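Liste: Papier und Faden, Werkstattliste Fliria
Betreff: Re: Restposten A3, Laufrichtung, Kleister und Kleinkram
Datum: 30. Juni 2024

Hallo in die Runde,

ich antworte der Reihe nach und lasse die Anfrage zum Nachlesen stehen, weil sie doch mehrere Sachen auf einmal enthält.

> Hallo zusammen,
>
> wir haben für die Werkstatt in Bustia einen Restposten von Juntunen
> übernommen, 1.576 Bogen A3, Werkdruck, leicht gelblich. Daraus sollen
> 435 einfache Hefte für den Verkauf entstehen, Umschlag aus Karton,
> Fadenheftung. Geplant war A5.
>
> Jetzt habe ich ein paar Bogen probeweise gefalzt und der zweite Falz
> ist sauber, der erste bricht auf. Nach dem zweiten Falz liegen die
> Hefte aber auch nicht schön, sie sperren. Ich vermute die
> Laufrichtung, bin mir aber nicht sicher, wie man das bei A3 rechnet.
>
> Weitere Fragen:
> 1. Kleister oder Dispersion für die Vorsätze? Der Kleister ist uns
> im letzten Sommer zweimal schimmlig geworden.
> 2. Welchen Faden nehmt ihr? Wir haben noch Dravent in zwei Stärken.
> 3. Muss man die Hefte pressen und wie lange?
> 4. Wie haltet ihr Nadeln, Ahlen und den ganzen Kleinkram zusammen?
> Bei uns liegt alles in einer Kiste und man sucht ständig.
>
> Danke und Grüße

Zur Laufrichtung zuerst, davon hängt der Rest ab.

Der Falz am Rücken soll parallel zur Laufrichtung liegen. Das gilt für den letzten Falz, also den, der am Ende den Rücken bildet. Bei A3 auf A5 wird zweimal gefalzt, und der Rücken liegt dann parallel zur langen Seite des ursprünglichen Bogens. Dafür braucht man Schmalbahn. Bei Breitbahn laufen die Fasern parallel zur kurzen Seite, und ein A5-Heft daraus hat die Fasern quer zum Rücken. Solche Hefte sperren, und bei feuchter Luft werden die Blätter am Bund wellig.

Eure Beschreibung passt für mich nicht ganz zusammen. Wenn der erste Falz aufbricht und der zweite sauber ist, deutet das eher auf Schmalbahn, denn der erste Falz liegt dann quer zu den Fasern. Dass die Hefte trotzdem sperren, kann am Gewicht des Papiers liegen oder daran, dass zu viele Blätter in einer Lage stecken. Es kann aber auch sein, dass der Posten gemischt ist. Bei Restposten kommt das vor, vor allem wenn mehrere angebrochene Pakete zusammengelegt wurden. Ich würde aus jedem Paket einen Bogen prüfen, bevor irgendetwas geschnitten wird.

Prüfen geht am einfachsten mit der Nassprobe. Ein Quadrat ausschneiden, vorher mit Bleistift anzeichnen, welche Kante zur langen Seite des Bogens gehört, und eine Seite mit dem Schwamm anfeuchten. Das Papier rollt sich zu einer Röhre, die Achse der Röhre ist die Laufrichtung. Die Reißprobe geht auch: In Laufrichtung reißt der Bogen ziemlich gerade, quer dazu franst er aus und läuft weg. Die Fingernagelprobe an der Kante finde ich bei Werkdruck unzuverlässig, das Papier ist zu weich.

Falls ein Teil davon Breitbahn ist, ist er trotzdem brauchbar. Aus A3 Breitbahn bekommt man durch einmaliges Falzen ein A4-Heft mit richtiger Laufrichtung und durch dreimaliges Falzen ein A6-Heft, ebenfalls richtig. Nur A5 geht nicht auf. Drei Bogen A3 ergeben ein A6-Heft mit 48 Seiten, das ist als Notizheft für die Tasche eine gute Stärke. Für 435 Stück braucht ihr dann 1.305 Bogen und habt noch Reserve für Verschnitt. Wenn es bei A5 bleibt, ergeben drei Bogen 24 Seiten, das ist eher dünn, reicht aber für ein Skizzenheft. Vier Bogen pro Heft gehen sich bei der Menge nicht aus, das wären 1.740.

Für A6 würde ich die Bogen auf A5 schneiden und die Blätter einzeln falzen und ineinanderstecken. Dreimal falzen und dann aufschneiden klappt bei dünnem Papier, bei Werkdruck gibt es Quetschfalten in der Ecke. Beim Schneiden auf A5 die Stapel nicht drehen und alle auf derselben Kante aufstoßen, sonst mischen sich die Abweichungen von der Schneidemaschine hinein und man sieht es später am Vorderschnitt.

Das Umschlagmaterial bitte auch prüfen. Bei Karton ist die falsche Laufrichtung noch ärgerlicher als beim Inhalt, der Rücken bricht dann schon beim Rillen. Rillen in jedem Fall, auch bei leichtem Karton, und zwar so, dass der Wulst innen liegt.

Zu 1. Für Vorsätze nehme ich bei Heften dieser Art gar keinen Kleister. Wenn der Umschlag mitgeheftet wird, kann das Vorsatz einfach als äußerstes Blatt der Lage mitlaufen. Das spart einen Arbeitsgang und es wellt sich nichts. Wer unbedingt kleben will, nimmt eine Mischung aus Kleister und Dispersion, dünn gestrichen, und legt Makulatur dazwischen.

Weizenstärkekleister schimmelt im Sommer nach wenigen Tagen, daran ändert auch der Kühlschrank nicht viel, wenn das Glas zwischendurch stundenlang offen auf dem Tisch steht. Ich koche kleine Mengen und fülle nur so viel ab, wie am selben Tag verbraucht wird. Den Pinsel nie direkt ins Vorratsglas. Methylcellulose hält sich deutlich länger, klebt aber schwächer. Für Papier auf Papier genügt sie, für Karton nicht. Was einmal Stockflecken gezeigt hat, gehört in den Müll, auch wenn es noch gut riecht, und das Glas sollte ausgekocht werden. Den Schwamm am besten gleich mit entsorgen.

Zu 2. Von Dravent kenne ich beide Stärken. Der dünnere Zwirn reicht für A6 mit einer Lage. Der dickere trägt im Falz auf und sitzt bei drei Löchern etwas klobig, ich nehme ihn nur für A4. Wachsen würde ich den Faden auf jeden Fall, einmal durchs Bienenwachs ziehen genügt. Zu viel Wachs setzt sich an den Löchern ab und zieht Schmutz an. Die Fadenlänge ist zweieinhalbmal die Rückenhöhe, dann bleibt genug zum Knoten. Bei A6 darf man eher dreimal rechnen, sonst hat man am Schluss nichts mehr in der Hand.

Dreilochheftung heißt bei eurer Menge über 1.000 Löcher, die gestochen werden müssen. Das geht lagenweise in einer Stechlade mit Schablone ganz gut, ist aber nichts für einen einzigen Abend. Ich würde das Stechen und das Nähen auf zwei Tage verteilen und gestochene Lagen mit der Schablone zusammen ablegen, damit niemand die Oberkante verwechselt. Die Schablone an der Oberkante mit einem Bleistiftstrich markieren. Auch wenn die Löcher symmetrisch aussehen, sind sie es selten.

Knoten innen oder außen ist Geschmackssache. Außen sieht man ihn, innen drückt er durch die ersten Seiten. Bei Heften für den Verkauf mache ich ihn innen und kürze die Enden auf Daumenbreite. Kürzer sollte es nicht sein, sonst geht der Knoten nach einiger Zeit auf.

Zu 3. Pressen ja, aber ohne übertriebenen Druck. Die gefalzten Lagen kommen über Nacht zwischen Bretter, Rücken abwechselnd nach links und rechts, sonst kippt der Stapel. Nach dem Heften noch einmal pressen und erst dann vorne beschneiden. Wenn Kleister im Spiel ist, lasse ich die Hefte 14 Tage unter leichtem Gewicht liegen, mit gewechselter Makulatur an den ersten Tagen. Ohne Kleister reicht eine Nacht. Eine Stockpresse braucht man dafür nicht, zwei beschichtete Spanplatten und ein paar Steine tun es auch. Steine vorher waschen.

Wichtiger als der Druck ist das Klima im Raum. Papier, das frisch aus einem kühlen Lager kommt, sollte mindestens einen Tag ausgepackt in der Werkstatt liegen, bevor geschnitten wird. Sonst stimmen die Formate nach ein paar Tagen nicht mehr. In Bustia ist der Arbeitsraum doch im Keller, soweit ich mich erinnere. Dann lieber oben schneiden, falls sich das einrichten lässt.

Zu 4. Die Kiste würde ich abschaffen. Bei uns haben sich flache Ebenen bewährt, auf denen man alles liegen sieht. Ahle und Falzbein liegen quer, Nadeln und Wachs kommen in Dosen mit Deckel. Ein Stufenständer, wie man ihn im Haushaltsbedarf für den Schreibtisch bekommt, nimmt wenig Platz weg und lässt sich mitsamt Inhalt vom Tisch heben, wenn der Schneidplatz gebraucht wird.

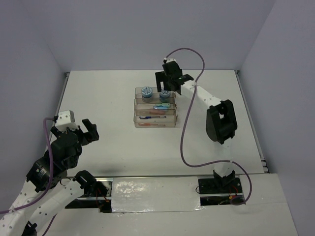
Durchsichtiger Stufenständer mit vier Ebenen, oben zwei Döschen mit blau gemusterten Deckeln.

Durchsichtig ist praktisch, man sieht auch in den unteren Ebenen, ob etwas fehlt. Zu schwer beladen darf man so einen Ständer allerdings nicht. Scheren und Cutter kommen bei uns an eine Leiste an der Wand. Klingen bewahren wir getrennt auf, gebrauchte Klingen in einer alten Blechdose mit Schlitz, die beschriftet ist. Nadeln werden nach Stärke sortiert und am Ende des Abends wieder eingeräumt. Wer eine abgebrochene Nadel hat, legt beide Teile in die Blechdose – die Spitze findet man sonst irgendwann im Papier wieder oder im Fuß.

Noch etwas zum Posten von Juntunen: Hebt die Einwickler auf. Auf dem Etikett steht meistens die Bahn, entweder als SB oder BB, oder die Maße sind so angegeben, dass die Dehnrichtung unterstrichen ist. Wenn die Etiketten bei der Übernahme abgegangen sind, würde ich beim Verkäufer nachfragen, bevor ihr Paket für Paket die Nassprobe macht. Geprüfte Pakete gleich mit einem Pfeil auf der Stirnseite versehen.

Falls es am Ende A6 wird, kann ich meine Stechschablone für drei Löcher im Juli nach Fliria mitbringen. Sie ist aus Graupappe und schon etwas ausgeleiert, zum Übertragen auf neue Pappe reicht sie aber. Eine zweite Stechlade wäre auch vorhanden, die müsste jemand abholen. Sagt bitte vorher auf der Liste Bescheid, sonst bleibt sie hier stehen.

Viele Grüße

--
Papier und Faden, Werkstattliste Fliria
Abmelden: leere Nachricht mit dem Betreff "abmelden" an die Listenadresse
Anhänge bitte klein halten, Zitate kürzen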